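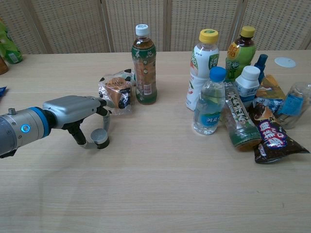 Home | Products | Guides | Spare Parts | Contact

Print this page
E-mail this page

Unum Break-Room Shop: Set-up Guide
Section 2. First set-up of the till and the stock list

Updated April 17, 2023

Please read the whole section one time before you begin. The work takes one person less than a morning if the snacks and the drinks are already bought. You will need the Unum till, its power adapter, the bar code reader with its stand, one roll of Hollis receipt paper, and the name and password of your wireless network.

2.1 Choosing the place

1. Put the till on a table or a counter which does not move when you lean on it. The top must be flat and dry.

2. Keep the till at least 40 cm away from a sink, a kettle or a microwave oven.

3. Check that the power cord reaches the wall socket without crossing the place where people walk.

CAUTION: Do not connect the till to an extension cord which already feeds a refrigerator. When the refrigerator motor starts, the till can switch itself off and the last sale can be lost.

Note: Sunlight from a window makes the bar code reader slow. If you have only a bright place, turn the reader so that its glass looks away from the window.

2.2 Connecting and starting

1. Push the adapter plug into the round socket at the back of the till, until you feel a small click. Only then put the adapter in the wall.

2. Open the paper cover, lay the roll inside with the loose end coming from below, and close the cover with both thumbs.

3. Connect the bar code reader to the port marked R. The port marked S is for service and must stay empty.

4. Hold the power button for two seconds. The screen shows the word Unum, and after this a list of languages. Choose your language and press Next.

5. Choose your network and type the password. Small and capital letters are different for the till.

6. The till now asks for the name of the shop. You can write 17 characters, spaces included. Our training shop is called Farkcombe Kitchen, and this fills the line completely.

If the screen shows message 679, the till has no connection with the server. Wait one minute and press Retry. If the message comes back, restart your network box first and the till after.

2.3 Making the stock list

The stock list tells the till what you sell and at what price. It is easier to make it before the goods go on the shelf, when you can still take every package in your hand.

1. Press Stock, then New Item.

2. Hold the bar code in front of the reader, at the distance of one hand. Wait for the tone.

3. If the reader does not understand a code on a soft bag, pull the plastic flat between your fingers and try again. Wrinkles are the usual trouble. With bottles, turn the bottle slowly until the lines of the code stand upright.

4. Type the name of the item as your colleagues would say it. "Cream bun" is found faster than the full name from the wrapper.

5. Choose a group: Drinks, Sweet, Salty or Other. The colour of the button on the sales screen follows from the group.
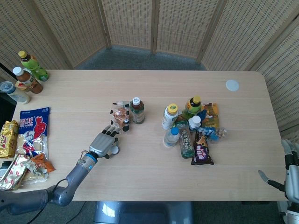 6. Enter the price with tax included. For drinks where a bottle deposit must be paid, tick the box Deposit and enter it in the second field. Do not add it to the price.

7. Enter the best-before date of the oldest package. The till will remind you two days earlier. Baked goods should always have a date, also when you expect to sell them quickly.

8. Press Save. Repeat from step 1 for each kind of item.

Note: The same tea in two bottle sizes is two items, because each size has its own code. Different flavours are also different items.

CAUTION: Delete All in the Stock menu removes the complete list and there is no way back. Make a copy first with Stock, Export.

2.4 Test sale

1. Press Sales and scan one drink and one snack.

2. Compare the prices on the screen with your own list.

3. Press Pay, then Test. No money is taken from a card in this mode.

4. Tear the receipt upwards, against the metal edge. If the paper is blank, the roll is in the wrong way around; see 2.2, step 2.

5. Press Day, Clear Test Sales. The button becomes grey when all test sales are removed.

Spare rolls and a longer reader cable can be ordered from the Rurside depot. For adding a second till, go to Section 3.

Previous | Contents | Next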